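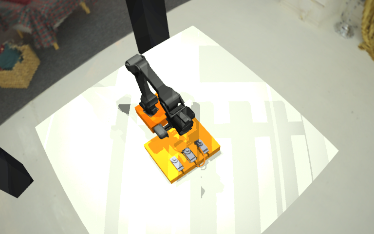

Simulated arm over a platform with switch-like fixtures. Render: Flarkton.

Flarkton puts out its bench rules for simulated robot arms

I've wanted to share these for ages! Our new good-practice guide, Prerum, has 40 rules for anyone testing an arm in simulation — from naming your files to logging every failed run (yes, every one). Our friends at Siregar and Bestach read the drafts and sent back 167 comments, and we used most of them. Prerum is free to download from Friday.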